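The Exchange at Murnbridge opened on 19th April, a Saturday, under the rule that permitted weekend trading whenever the grain barges were delayed by high water. Notice had been posted in the customary form. Members were reminded that all offers made before the second bell would be considered binding.

Gönül Tuncer, Registrar of Prices, took her seat at the desk and entered the opening quotation for Skornilton Canal shares at 48. The previous close had been the same. She recorded this without remark, as the Registrar was required to do.

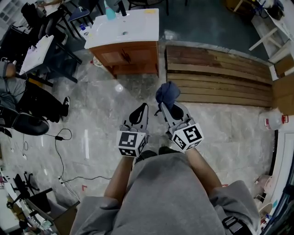
The first hour was quiet. Folside Milling drew modest interest from the northern houses, and Aguiar bonds changed hands twice at par. It was generally held that no large holder would move until the river report was read, and the report was not due until noon.

At 11 the clerk of the floor delivered a sealed order. It instructed the Registrar to receive an offer for the whole of the Skornilton issue at 4 points above the quotation, the buyer to remain unnamed until settlement in May. The order bore the signature of Dilek Soylu, Governor of the Exchange.

The Registrar read the order a second time. Article 2 of the Charter provided that no buyer might remain unnamed where the Governor had an interest in the matter. It did not state who was to inquire whether such an interest existed.
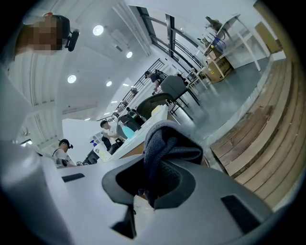

She accordingly wrote a letter. It asked, with respect, whether the Governor wished to make a declaration under Article 2 before the offer was read to the floor. She had it carried upstairs by the clerk and directed that the second bell be held until a reply was received.

The members grew restless. A broker for one of the northern houses inquired whether the bell was broken and was informed that it was in good order. Skornilton was bid up a point on the strength of the delay alone, and then another.

The reply came in the Governor's own hand. "The Registrar's letter is noted," it read. "The offer is withdrawn. I would be obliged if the bell could now be rung."

The bell was rung. Skornilton closed the session at 48, and those who had bought in the interval were observed to leave by the side stairs.

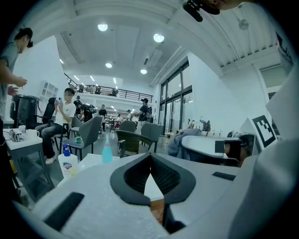
## Entry in the Registrar's Private Book

The Governor came down after the floor had cleared. She asked how long I had held the post, and I told her. She asked whether I had kept a copy of my letter. I said that the Charter required it.

She stood for a while at the window, looking toward the river, and then asked to see where the copies were stored. I showed her the cabinet. I did not show her the key.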